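Teleoperated Demonstration Collection for Tabletop Placement
Progress report to the Hirkel Fund, March 29, 2025
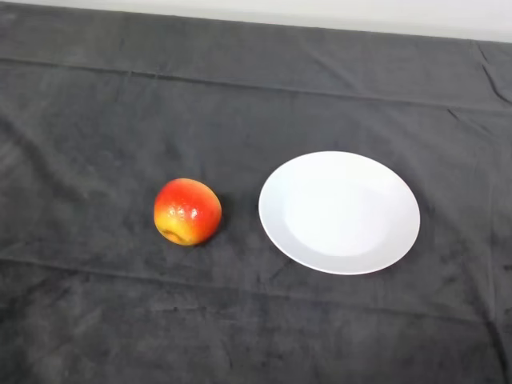 Photo: Fumia project, head camera view

1. Status

Work package 2 is on schedule. The apple-to-plate task has 400 accepted demonstrations, all recorded by remote control through the Varela leader arms. The target for the full task set remains 2,000. Collection on the remaining tasks starts once the review tool described in section 3 is in regular use.

2. Task setup

The workspace is a table covered with a dark gray cloth. Each episode starts with the apple and the empty plate apart on the cloth, with the arms parked outside the head camera's view. The operator picks up the apple, moves it over the plate, lowers it and releases. An episode is accepted if the apple stays on the plate after release and the arms return to the parked pose without contact.

Start positions are drawn from a printed list of 13 layouts. The apple is also turned between episodes, so that the stem end is visible in some recordings and hidden in others. The cloth is not ironed or stretched. Fold lines and wrinkles are left as they fall, and the cloth is laid again at the start of each session. Models trained on the December recordings, which used a taped-down cloth, lost accuracy when the surface changed.

Hand-guided teaching was tried first and dropped for this task. The operator's hands blocked the wrist cameras during the approach, and the recorded joint torques could not be used. We kept it for the drawer task, where the contact path is short and the cameras have a clear side view.

3. Problems and changes

The main cause of rejected episodes was early release. Operators judged height from the head camera alone and opened the gripper above the plate - the apple then rolled off the rim. A wrist view has been added to the operator display. Rejections from this cause have dropped, but the review of the newer sessions is not finished.

Clock drift between the leader arms and the camera computer affected one batch. It was withdrawn and is not included in the total above. Both machines now take their time from the Ludard controller.

4. Next period

- Finish review of the newer sessions
- Add a second plate size to the layout list
- Begin cup and bowl tasks on the same table
- Deliver the first data package with calibration files

No change to the budget is requested. The spare gripper fingers ordered under equipment have not arrived; collection can continue on the current set.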